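Giswood House, Shared Kitchen Users
Minutes of the meeting held 17th November in the kitchen, the meeting room having been booked by somebody else

Present: Kindisell, Wastetti, Rautiainen, and the Giswood building office, which took the minutes and accepts no blame for them.

Apologies: The mezzanine studio, which sent word that it doesn't use the kitchen. Its mugs were noted.

1. Minutes of the last meeting

The April minutes were agreed, apart from the line saying the dishwasher "will be fixed shortly." Rautiainen asked for the word "shortly" to be struck out. Agreed.

2. Matters arising

The dishwasher runs. It does not drain every time, and whoever opens it first in the morning finds out. The office has a repair visit booked and will put the date on the door when there is a date.

The sign over the sink (WASH IT NOW) was felt to be rude. The previous sign (Please consider washing up) was felt to have been considered and rejected. Wastetti offered to write a new one. The office asked to see it first.

The missing cutlery tray has come back. No questions were asked, by agreement.

3. Cups and plates

This took up most of the meeting.

The kitchen currently owns a great many mugs and hardly any plates. Most of the mugs came from trade shows, and a fair number advertise companies that have since closed. The plates are whatever people left behind when they moved out. They do not stack. The tall pile in the left cupboard came down in October and the meeting was reminded of the noise.

The office had been asked to look into one kind of cup and one kind of plate for everybody, and had set out samples on the white table.

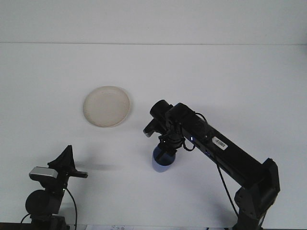 The plate was taken first. Kindisell thought it looked like something from a quiet hotel, and meant it kindly. Wastetti wanted to know if it was big enough for a real lunch and was told to define real. It is a plain round thing in cream, shallow with a raised rim, and it was agreed the rim ought to be some help with soup spills and none at all with soup. Rautiainen liked the faint speckle, on the grounds that a speckled plate forgives a lot. The office said plates were still expected to be washed.

On the cup there was less peace. Rautiainen likes blue. Kindisell likes blue but would like to be able to tell its own cups from everybody else's, and suggested a different color for each company. It was pointed out that this was tried before, with dots of nail polish, and that by summer every cup had every dot. Kindisell withdrew the suggestion and asked for that to be minuted as generous.

Handles were discussed at greater length than the office had allowed for. One view was that a cup for hot coffee needs a handle. The other view was that handles break off and the cups then stay in the cupboard for years as pencil holders. Both views were put again. The office will ask the supplier what there is.

Wastetti asked for the cup to be looked at the other way up, which is how it will spend most of its life in the rack.
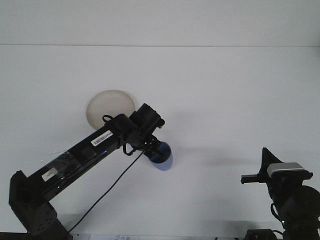 Rautiainen replied that cups drying upside down were fine so long as somebody put them away afterward, and that the rack was currently being used as a second cupboard by people who should know better. There was some looking at the floor. Kindisell said the rack would empty itself if there were room on the shelf, and there would be room on the shelf if the trade show mugs went. This was the first thing all afternoon that everyone agreed with, so it was put to a vote at once.

Agreed:
- Cream plates and blue cups, 39 of each.
- The cost to be split in four equal shares, the office paying one of them. Wastetti asked that it be recorded that Wastetti has the smallest staff and eats out. Recorded.
- The old mugs go into boxes by the back door. Anyone who loves a mug has three weeks to come and get it.
- No cup to leave the building. Desks count as inside the building, for now.

4. The white table

Everyone likes the white table. Everyone also agrees that it shows every coffee ring made on it. The office asks for cloths to be used on it and then rinsed, and not left in a ball behind the faucet, where the last one developed a smell of its own. A darker table was proposed and not seconded.

5. Refrigerator

Clear-out on the last working day of every month, as before. Anything without a name goes. Anything with a name and fur also goes. Rautiainen asked about the jar of pickled beets on the top shelf, which has been there longer than Rautiainen has. Kindisell believes it came with the refrigerator. To be left until somebody feels brave.

6. Any other business

The microwave clock is still on summer time. It was suggested that we wait for spring.

Kindisell has a spare kettle and would like to give it to the kitchen. The meeting asked why it was spare. Deferred.

7. Next meeting

After the new things arrive, or after the next collapse in the left cupboard, whichever comes first. Somebody other than the office to bring cookies.

Filed under: Building News > Kitchen & Common Areas

3 comments

Second floor, window side
Can I put in a word for handles before this gets ordered? I wasn't at the meeting, I was waiting for the dishwasher to drain.

Anonymous
The green mug with the chipped lip is mine and is not to go in any box. I've been looking for it since April. If it's on your desk, I will know it.

mezzanine
We do use the kitchen a bit. Are we in the 39?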